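So I've been learning to mend my own clothes this winter, and I have thoughts, and they're too many for one post, so bear with me!

It started with a coat. A good wool one from Grelau that I bought secondhand for 25 dollars, and the lining gave up under both arms the same week. The tailor in town wanted more than the coat cost me, and I sulked for a day or two and then went and found my grandmother's sewing tin.

First thing I learned: thread matters so much more than I thought. I'd been using whatever came in hotel kits. My neighbor Dirk Seidel (a sailmaker for years, bless him) gave me a spool of the heavy stuff, 800 yards of it, and I may never need to buy thread again.

Second thing – go slower and make your stitches smaller than feels reasonable. My first seam looked like a row of fence posts after a storm. I pulled it out 3 times and had a cup of tea between each go.

The coat is back in service, by the way. The left side is lovely. The right side is for people who don't look closely, and I've decided most of my friends are those people.

Next up is a pair of Drundero work pants with the knee gone, and then the quilt, which I keep folding up and putting back in the closet. If anybody has a favorite way to patch a knee so it still bends, please tell me, I read every reply. 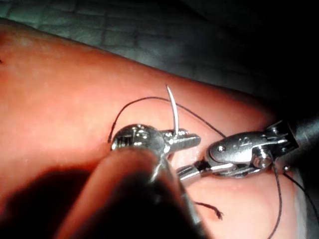 My trouble is still corners and curves, armholes most of all, where a straight needle wants to go anywhere except where I'm pointing it. A curved one like the silver needle against the pink there might be just the ticket for the quilt, and I do like how black thread shows up on a pale color when you're learning. I'm going to pick up a packet in April when I'm over in Grekberg, and I'll let you all know how I get on.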